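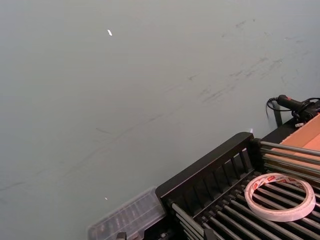
Rules for Robots That Work Near People

Robots can be strong, fast, and very good at doing the same job again and again. They can't tell by themselves what is safe for you. People have to decide that ahead of time and write it down. Those written decisions are called safety rules, and when many companies agree to follow the same ones, they are called standards.

Who needs the rules?

Everyone near the robot does. The people who build it have to follow rules about how hard it can push. The people who set it up have to follow rules about where it stands. The people who work next to it have rules too.

In Hostulden, the Gorar workshop uses robot arms to pick up small things like rolls of tape and plastic boxes and put them in the right place. Visitors are allowed in on Tuesday afternoons. Before they go through the door, they hear the same rules the workers do.

Rule 1: Know where the stop button is

Every robot arm at Gorar has a red stop button that a person can reach quickly. Anyone may press it, even a visitor. You do not need to be sure that something is wrong. Once it has been pressed, only a trained worker can start the arm again, and the worker looks at the whole work area first.

Rule 2: Stay outside the line

A robot arm can reach farther than it seems to when it is folded up. At Gorar there is yellow tape on the floor, 60 inches from the base of each arm. Visitors stay behind it the whole time. Workers may cross it when the arm is stopped.

Rule 3: Slow down near people

When a person is close, the arm has to move slowly. A slow arm has less force if it bumps into something, and it can stop in a shorter distance. Sensors help with this, but they can miss things, so the line on the floor is still there.

Rule 4: Look after the work area

Loose cables can catch on a moving arm. A box left in the wrong spot can get knocked over. Workers go through a checklist with 13 items on it before the first job of the day. One item says "cables clear of the arm." Another says "gripper not cracked or bent." The gripper is the part that works like a hand.

Rule 5: Write it down

If something goes wrong, even something small, it goes in the logbook. A dropped roll of tape counts. The Rizzi arm, the oldest one in the workshop, had 84 notes in its book last year. Most were about things it dropped. Reading them helped the workers choose softer pads for its gripper.

Do the rules ever change?

Yes. New robots can do new things, so old rules are checked again. At Gorar, a new arm called Aso had to finish about 3000 practice moves with no people inside the line before it was given a regular job.

Words to know

Standard: a set of rules that many people agree to use.
Sensor: a part that notices things, such as light, touch, or distance.
Gripper: the part of a robot that holds objects.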